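TEXTILES AND HOUSEHOLD GOODS
Unit 6 handout: Washing, drying and pressing cotton and linen
Instructor: Effie Gillies

Read this before the lab session. Bring it with you, along with the fabric swatches from Unit 5. The burn test results from last time should already be in your notebook.

6.1 Why plain cloth shrinks

Cotton and linen yarns are stretched while they are being woven and finished. The stretch stays in the cloth as long as it is dry. When the cloth gets wet, the fibers swell, the yarns move closer together, and the stretch is let go. This is called relaxation shrinkage. Most of it happens in the first wash, with a smaller amount in the next two or three.

The lengthwise yarns (warp) are held under more tension on the loom than the crosswise yarns (weft), so a piece of plain weave usually loses more in length than in width. Measure both directions separately and write them down separately. A single figure for "shrinkage" will be marked as incomplete.

Shrinkage in percent = (length before minus length after) divided by length before, times 100.

Worked problem: a strip measures 50 cm before washing and 48 cm after. The difference is 2 cm. Two divided by 50 is 0.04, so the shrinkage is 4 percent.

6.2 Water temperature

For the lab we wash at 40 degrees Celsius. White cotton can take a good deal hotter, but colored goods and anything with a finish on it may not. If you have a care label, follow the label. If you don't, start cool and work up using a spare piece.

Hard water leaves minerals in the cloth. Over many washes it makes towels stiff and whites gray. More detergent helps up to a point, after which the extra stays in the fabric and you have a second problem. Kenneth Kinnear's chapter on water softening is on reserve at the desk. Only the first half is required.

6.3 Drying

Take the load out when the machine stops. Creases set as the cloth dries, and those left by a tight spin are hard to press out later. Shake each piece once and pull the edges straight by hand. Hems pucker when the sewing thread and the cloth shrink by different amounts, so pay attention to them here.

Line drying is easier on fibers than tumble drying. Lint in the dryer filter is fiber that used to be part of your sheets. Linen for pressing should come off the line while it is still slightly damp.

6.4 Squaring the cloth

A piece that has been pulled off grain will never fold evenly. Lay it on a flat surface bigger than the cloth. Find the straight edge or selvage and line it up with the side of the table, then work the slack toward the opposite edge with flat hands. If one corner sits long, pull gently on the bias, from the short corner to the one diagonally across, and check again.

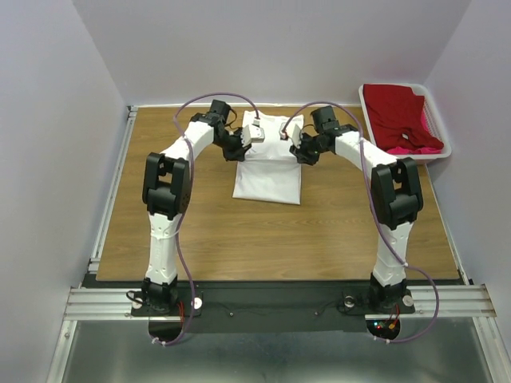
6.5 Pressing

Ironing means sliding the iron. Pressing means setting it down and lifting it. Use the second for hems, seams and anything embroidered.

Linen: hottest setting, damp cloth, wrong side first if it is dark.
Cotton: one setting lower, with steam.
Blends: go by the weaker fiber. For polyester and cotton, that means the polyester setting.

Scorch marks that are pale yellow may come out with washing. Brown ones are damage to the fiber and stay.

6.6 Assignment

Wash and dry the three swatches in your packet (Hunance muslin, Rendport sheeting, Brusov linen). Record warp and weft before and after. Then answer the following in your own words.

1. Which swatch changed most, and in which direction?
2. A hotel owns 126 tablecloths of the same linen. How would you decide what size to order when replacing them?
3. Why might a second wash give a different result from the first?

Work with your usual partner. Angus Shearer has the spare rulers. Reports are due at the start of Unit 7.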